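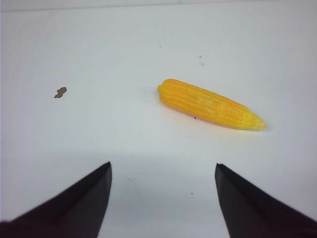
El código que duda antes de cerrar la mano

En el laboratorio de Rirnodau han dejado de perseguir el movimiento perfecto. Su nuevo planificador para dos brazos dedica buena parte del tiempo a preguntarse si vale la pena moverse.

Coger una mazorca y ponerla en un plato. Dicho así, la tarea cabe en una línea, y durante años se ha programado casi como si cupiera: una posición de origen, una de destino y una curva suave entre las dos. Funciona de maravilla hasta que alguien mueve el plato un palmo.

Sukari, el programa que Rirnodau viene desarrollando desde noviembre, parte de otra idea. En su interior no hay una trayectoria, hay muchas, todas provisionales, y compiten entre ellas mientras el brazo se desplaza. Cada vez que llega una imagen nueva, el programa vuelve a puntuarlas, descarta las que han envejecido mal y rellena los huecos con variantes frescas. Visto en la pantalla de depuración es un espectáculo: un abanico de líneas que se abre, tiembla y se va cerrando a medida que la pinza se acerca a su objetivo (confieso que pasé media mañana mirando el abanico y muy poco rato mirando el robot).

El sistema se apoya en dos clases de mirada. Una cámara fija contempla la mesa entera y le sirve para decidir qué brazo se encarga de qué. Las de las muñecas ven poquísimo, pero lo ven de cerca, y son las que mandan en los últimos centímetros. Lo difícil es el relevo entre unas y otra. Si la cámara general asegura que el objeto está aquí y la de la muñeca lo sitúa un poco más allá, ¿a quién se cree?

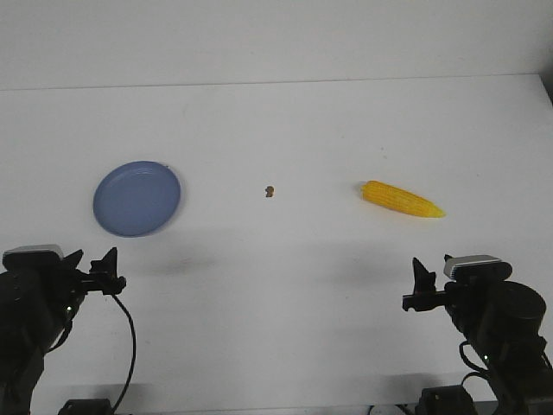

El puesto de trabajo, con los dos brazos ante el plato azul y la mazorca.

La respuesta de Sukari es elegante y bastante barata en cálculo. Cada cámara entrega, junto a su estimación, una medida de lo segura que está, y el planificador las mezcla según esa confianza. Lejos del objeto pesa más la vista general. Cerca, la balanza se inclina hacia la muñeca, sin escalón ni interruptor. En la versión anterior sí había un umbral fijo, y el brazo daba al cruzarlo un respingo que en el laboratorio llamaban «el hipo». Tardaron siete semanas en quitárselo.

Tener dos brazos complica las cosas más de lo que parece. Lo fácil sería repartir la mesa por la mitad y prohibir a cada uno cruzar la raya, pero entonces una mazorca a la derecha y un plato a la izquierda se convierten en un problema de fronteras. De esos conflictos se ocupa Vass, un módulo pequeño que reserva volúmenes de espacio durante fracciones de segundo. Un brazo pide paso, lo obtiene por un instante y lo devuelve. Si los dos piden lo mismo, gana el que tenga el plan más corto, y el otro espera o busca un rodeo. No hay más magia. El módulo entero se lee en una tarde con un café al lado, ¡y da gusto leerlo!

Después están las cosas diminutas. Una miga, una mota, la sombra del propio brazo: para una persona son ruido, y para un detector de objetos pueden ser candidatos con todas las de la ley. Las primeras versiones de la percepción proponían agarres sobre cualquier punto oscuro que destacara en el blanco. El filtro actual exige que un candidato se mantenga estable desde dos puntos de vista antes de que el planificador le haga caso, y además comprueba si se desplaza cuando se desplaza la pinza, señal casi segura de que se trata de una sombra.
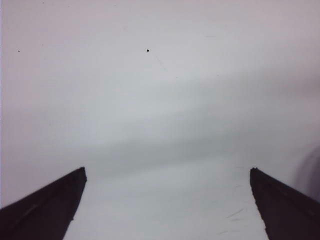
Foto: Rirnodau / Proyecto Sukari

Una vista como la de arriba, sin nada que coger entre los dedos, es para el equipo tan valiosa como un agarre. Enseña al sistema qué aspecto tiene la ausencia. Un modelo entrenado solo con objetos acaba viéndolos por todas partes, y cerrar la pinza sobre la nada cuesta tiempo y, peor todavía, contamina las decisiones siguientes.

Para revisar todo esto usan Manix, una herramienta interna que reproduce cada intento como si fuera una cinta: imágenes, planes descartados, confianzas, fuerzas. Se puede parar en cualquier punto, cambiar un parámetro y ver qué habría decidido el planificador a partir de ahí. En la última tanda de pruebas repasaron así 62 intentos, y varios de los fallos que atribuían al control venían en realidad de imágenes que llegaban tarde. El arreglo ocupó siete líneas.

Quedan asuntos abiertos. Los objetos brillantes siguen engañando a la estimación de profundidad, y Vass se vuelve tímido cuando los brazos trabajan muy juntos: a veces ambos ceden el paso y se quedan quietos, con una cortesía exasperante. En Rirnodau ya prueban una regla de desempate que tiene en cuenta cuánto lleva esperando cada uno. La siguiente versión la incluirá desactivada por defecto, para que se pueda comparar en Manix con la de ahora.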